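NOTICE TO THE OCCUPANT OF ROOM 11

The Seltimia Residence acknowledges receipt of your form dated April, in which you, Ulla Pelkonen, state your intention to vacate. Residents are reminded that all clothing must be folded before the bed is inspected.

Ulla read the notice twice and set it against the lamp. She had lived under the rules of the Residence for 20 years and had broken one of them, concerning a kettle.

She began with the pale things, as Section 5 required. Light blue, pink, white and gray were to form a single stack. Towels were to be folded separately. Dark garments were to be laid flat upon the bedspread and closed from the lower edge upward - the Residence was firm on this point, and had once returned a cardigan to Mr. Suominen with a written remark.

The black garment had been her sister's. The form provided no line for that. Under "Other Items" she wrote: one, black, to be kept. 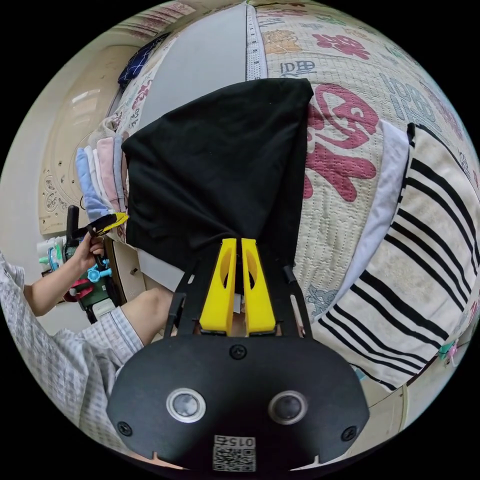 The Residence replied the same evening. The entry was accepted as written, and the fee of 300 for the kettle was withdrawn. She was asked to leave the key with the porter and to close the window before she went.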